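Speaker notes: What I saw at the Lellgate open day (and what I'd nick from it)
Evening talk, 24 minutes plus questions. Clicker is the small one, the big one eats batteries.

OPENING

Evening everyone. Thanks for coming out in December, I know what the parking's like.

So I drove 388 kilometres to watch people put soft toys in a bin. That's the talk, really, you can go home now. (Wait. If they laugh, carry on. If they don't, carry on faster.)

A bit of background for those who weren't at the last one. Lellgate runs an open day for people like us, meaning people who have a line or a packing bench and a boss who's read an article. I went last year and came home with a tote bag. This year Baptiste Lebrun told me to skip the morning speeches and go straight outside, and he was right, because the good stuff was out on the plaza in daylight with a tablecloth on the table like somebody was about to serve sandwiches.

What they were showing was teaching by demonstration. You don't write a program for the arm. A person does the job by hand, over and over, wearing or holding something that records the movement, and the recordings are what the robot learns from later. There was no big arm swinging about behind a fence, and I'll admit I was disappointed for a minute or two.

FIRST SLIDE, THE HAND'S POINT OF VIEW

Put this one up and leave it up. Let them tilt their heads.
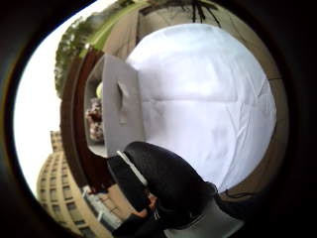 Preslow Bulletin, vol. 3, no. 2, p. 24

I've put the page reference on the slide for anyone who wants to read my write-up, it's short and they let me keep most of the jokes.

Now, when you see a demo from the visitor's side of the table it all looks very tidy. Person, table, toy, bin. Then you look at what a camera down on a hand-held gripper gets, and it's a round bent world with a building leaning over and a tree wrapped round the edge. I stared at it the way I stared at my first ultrasound picture. Which way is up? Is that an arm?

Ask the room: how many of you have mounted a camera on a tool and then been surprised by how much sleeve you got? (Hands. There'll be hands.)

This matters for us. On our bench we've always hung the camera high up and square on, nice clean view, everyone happy. But up there it goes blind at the exact moment you care about, when the fingers close, as the hand's in the way. A camera on the tool has the opposite trouble. It's right there for the grab and it has no idea what's going on anywhere else unless you give it a very wide lens, and then your straight lines go bananas. The Lellgate folks used both sorts and saved the lot. I asked whether they straighten the wide view out before training and was told some groups do and some don't bother. I liked that answer. Nobody gave me a brochure answer all afternoon, now I think of it.

Don't get dragged into lens maths here. If Guillot people are in the audience they will try. Tell them I'll be at the bar.

SECOND SLIDE, THE GLOVE

Right, this is the one I really wanted to show you. Black glove, white squares on it, and a little cube with those blocky black-and-white patterns riding on the back of the hand. The patterns are there so a camera can work out where the hand is and which way it's turned. Same idea as the tags we stuck on the pallets, only worn like jewellery.

Watch where the arm is, too. Straight out, shoulder height, and he's looking down at what he's doing like he's defusing it.
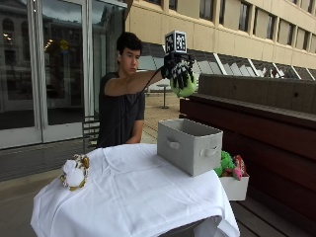 Évan Lemaire reckons the glove is the wrong thing to get excited about, and told me so over coffee: what he'd pay for is the person wearing it, somebody patient enough to do the same small move all afternoon without getting sloppy or, worse, getting clever. Buy any glove you like, he said, and you'll still be stuck if your best demonstrator goes home at noon.

I argued with him for a good while and then on the drive home I came round to it, mostly. (He isn't here tonight so I can say so.) Think about our own people. If I asked for a volunteer to wear a glove and pick up the same bag of fittings until supper, who would do it well? It wouldn't be me. I'd be inventing new ways to hold it by the second coffee, and every one of them would go into the data.

I did get a turn! Not with the glove, with the grabber they let visitors try. My arm was aching sooner than I'd like to put in writing. I rest my elbow on things, it seems, I never knew that about myself, and you can't rest your elbow when you're being recorded at full reach. So if any of you are pricing one of these projects up, please put breaks in the plan. Real ones, with a chair.

Someone will ask why soft toys. I asked as well. They squash, they flop, they never sit the same way twice and they don't have a handy flat face to grab. A box is easy. A plush thing dangling from your fingers has its own opinions about where it's going. We have plenty of product like that, think of the refill pouches, think of anything at all that comes in a bag. Zaltetti had two pouch jobs fall over on exactly this and they were very decent about letting me mention it.

And the bin was one of those grey fabric ones with soft sides and cut-out handles. I have the same sort at home full of scarves. I mention it for the people who think you need to spend a fortune on fixtures before you can try anything.

THIRD SLIDE, BACK TO THE GRIPPER CAMERA

Slow down a bit here, I rushed it in rehearsal.

I want to talk about light. We do all our trials indoors under tubes, same brightness at seven in the morning as at four in the afternoon. Outside you get whatever the sky hands you, and white cloth with daylight on it comes up nearly glowing while the rest sinks into the dark. 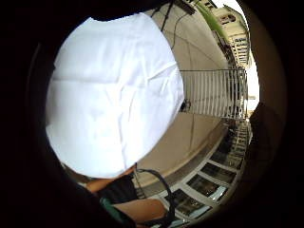
If your system's only ever seen the nice even version, it's going to have a rough time beside the loading door in summer, and that's where ours would live. So my first proposal for the spring is dead simple. Take the trial bench out of the back room and put it by the door for a week. Let the sun come in sideways. Let people walk past. I'd sooner have an ugly set of recordings from the real spot than a gorgeous one from a room we'll never use.

Second proposal, and Baptiste gets the credit: record from the tool and from a fixed spot together, right from day one, even if we only use one of them at the start. Storage is cheap and going back to redo it all is not.

Third, cables. Walk round the bench and look at where every cable hangs when an arm's stretched right out, then do it again with somebody taller. I've snagged enough of them on my own belt.

I haven't got a price for you. I asked, I got a range so wide you could drive the van through it, and I'm not going to read it out and have it quoted back at me at budget time.

QUESTIONS

Likely ones: safety paperwork (send them to me after), can kids come to the open day (yes, ask Lellgate for the times), is the arm any good once it's been taught (I didn't see that part, say so plainly).

If it goes quiet, ask the Preslow table how their bagging trial went. They'll talk until the lights go off.

Pick up the adaptor before leaving. It's mine, the black one.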